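Looking after the pair

Imke Mühlbauer had put the kettle on before I found the right door at Gevunum, and it was a good quarter of an hour before we talked about robots at all. She wanted to know about my train, and whether I had eaten, and then she told me a long and very enjoyable story about the bakery machines she used to mend in her first job. "Dough gets everywhere," she said. "After dough, two robot arms on a clean white table felt like a holiday."

The arms are her charge now. They share one table, and she keeps them fit for work: she sets the grippers, minds the cables, and gets called at home when something sulks. Her colleague Finn Seidel writes the programs, and the two of them have an old and friendly quarrel over whose fault any given bad morning is. "Finn says mechanical, I say software," she told me. "Then we both go and look, and usually it's a screw."

I asked her what she does first thing. She laughed and said she walks round the table with her hands in her pockets. "Really, I do. I look before I touch. Is a cable lying where it wasn't lying yesterday? Has somebody leaned on the table? Then I move each joint slowly, one at a time, and I listen. You get to know the sound, like your own front door."

The grippers take up more of her week than anything else. The fingers have to close evenly, and they have to meet where the program believes they meet, or else every pick is a little bit wrong. She checks the gap with a set of feeler gauges that belonged to her teacher, Jörg Steinbach, and she writes the result in a paper notebook. There are 68 pages filled so far. Finn has offered more than once to make her a spreadsheet – "he's very sweet about it" – and she has said no each time.

How often do the fingers come off? "I used to wait until something slipped," she said. "Now it's every 900 cycles. I take them off, wipe the faces, look along the edges for wear, put them back and tighten the screws in turn, a bit each, the way you do a car wheel. It takes me five minutes if the phone stays quiet."

After that comes the part she plainly likes best, the trial with the basket. A red cube goes into a wicker basket, and the arm has to come in over the rim without brushing it. She starts high and off to one side, with the gripper open, and checks the clearance by eye before she lets it come any lower.

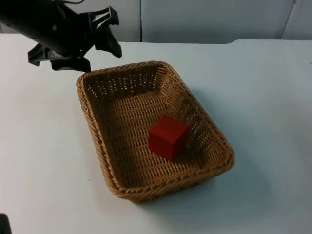 The gripper stands open near the back corner of the basket, with the red cube on the woven floor.

"I like the basket because it's awkward," Imke said. "A metal tray forgives you nothing, but it's the same everywhere. Wicker has a thick rim and sloping sides, and if you're a bit off in height you hear it straight away, a sort of scratch. Then I know to go back to my zero point before I blame the fingers."

And the cable? I had heard from Lyle Boateng, who first suggested I come, that I should ask about the cable. She groaned. In June last year one had been clipped too tightly, and the arm stopped whenever it reached to the far side. It took her two days to find. "I changed a sensor, I changed a plug, I said some things to it in German. And it only wanted a bit of slack! So now I leave a proper loop, and I stretch the arm right out before I close anything up."

By then the tea was cold and she made another pot. I asked whether she would ever go back to bakeries. She thought about it for rather a while, looking into her cup. "I miss the rolls," she said.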